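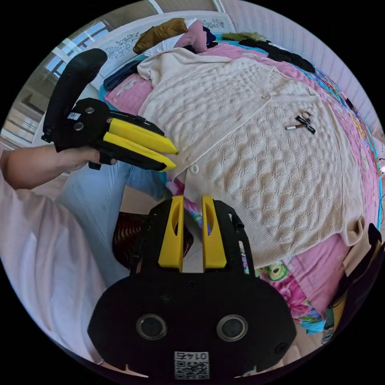

When the Finger Let Go: A Report on the Slipping Left Grip

Frida Ragnarsson and Troels Riis
Final project, Introduction to Robot Handling
Supervisor: Halfdan Bundgaard
30 Dec 2025

1. Where this started

When we signed up for the Nirnine project in September, we thought we would be writing about folding. The plan was to record people handling ordinary clothes with a pair of hand-held grippers, one in each hand, and then use those recordings to teach a two-armed robot to do the same job at home. We had a nice outline for that report, with a chapter on sleeves and a chapter on collars, and Troels had already drawn most of the diagrams. What we ended up with is a report about one finger on one gripper, and how it quietly spoiled a good part of our work before we understood what we were looking at.

We want to say early on that no person was hurt beyond a pinched thumb (Frida's, and it was fine by dinner). We still treat it as a safety matter, for reasons we get to in section 5.

2. How we worked

We recorded in bedrooms, because that is where most people deal with their clothes. A bed is soft and a little uneven, there is usually a pile of other laundry waiting on it, and the light comes from whichever side the window is on. Our lab table has none of those things. Mr. Bundgaard was very keen on this from the first meeting, and after trying both we came around to his view completely.

Each session used two grippers of the same design, with yellow fingers on a black body. The person holding them squeezes to close the fingers, and the recording stores how far apart the fingers are, along with the view from the gripper itself. We did knitwear, jeans, T-shirts and towels. Knitwear was the hardest and, we think, the most interesting. A thick cable-knit cardigan has a front that wants to open, a hem that rolls over when you aren't watching it, and a surface full of bumps that the fingertips can catch on. We also moved small everyday things off the clothes before folding, such as a bunch of keys, since people really do drop their keys on top of the laundry.

In total we made 226 recordings. Every one got a row in our log with the garment, the person, and a short comment on how it went.

3. What went wrong

The first sign was in the comments column, and we are sorry to say we read right past it. Skarphéðinn Thorlacius, who did many of the knitwear sessions for us, kept writing things like "had to grab twice" and "lost the edge again." We took this to be about the cardigans. Knitwear is slippery in its own way, we thought, and people get tired, and the log filled up with remarks of that kind without either of us stopping to sort them by gripper.

The second sign was louder. When we ran our first trained program on the robot arms in the lab, the left arm would close on a piece of fabric, open a tiny bit, close again, and only then lift. It did this every single time. It did it on towels, where nobody had ever complained about losing an edge. Troels called it "the nibble," and for a few days we found it rather charming. Then the left arm nibbled its way along the edge of a towel while the right arm was already pulling, the towel came free, and the left fingers snapped shut beside Frida's hand, catching the end of her thumb as she reached in to save it.

We pushed the stop button, put the towel away and went home to think.

4. Finding the fault

We began with the program, because it was the part we had written ourselves and so the part we trusted least. We spent the better part of a week there. We changed the speed at which the fingers closed, we smoothed the signal, and we trained again with fewer examples. The nibble stayed.

It was Grímur Skov from the workshop who asked whether we had looked at the hand-held grippers themselves. He took the left one, squeezed it shut, and pushed sideways on one finger with his own fingertip. It moved. The screw that holds the finger to its carriage had worked loose, and the finger could rock a little in its seat. When you gripped something thick it would tilt, the cloth would start to slide, and the person would do the natural thing and open up slightly and squeeze again. The right gripper had no such play.

So the robot had been taught the nibble, faithfully, by people making up for a loose screw. This was a strange feeling for us. The program had been doing its job all along, and we had been scolding it for a week.

To see how far back the problem went, we wrote a small script that looked for a close, a short opening, and another close, all before the first lift. It found 3,894 of these double grips across the whole collection. The earliest recordings had hardly any, and after that they grew steadily more common, nearly all of them on the left. There was a clear jump after session 21, and when we checked the log we saw that this was when we had swapped the fingers for a fresh set. Troels did the swap. He had tightened the screws by hand and meant to go back with the proper driver — and then it was time to pack up.

5. Why we call it a safety matter

A robot that closes its fingers when people expect it to be finished closing is a robot that can catch somebody. Our arms are small and slow, and a sore thumb is a small price. But we had written in our risk form that the fingers would close once per grip, and we had placed our hands according to that belief. The form was wrong, and we only learned it by being pinched. We also had no rule about reaching in while the arms were powered, which seems careless to us now.

6. What we changed

Every finger screw is now tightened with the driver and marked with a line of paint across the head, so you can see if it turns. Before each session, whoever is holding the grippers pushes sideways on all four fingers and writes the result in the log. We left out the recordings with many double grips and trained again on what remained. The new program lifts cleanly most of the time, though it is worse on thick knitwear than we would like, because that is where we had to throw away the most.

In the lab, hands stay outside the taped line until the arms are switched off. We added this to the risk form and both signed it again.

7. What is left to do

We would like to record the cardigans over again with a tight pair of grippers, and Skarphéðinn has kindly said he is willing, provided he gets to choose the music. We have also asked Grímur for a locking washer that would fit the finger seat. He has two kinds on order and will try both on the spare gripper first. The script for finding double grips is in the project folder together with the log, and the next group is welcome to use it.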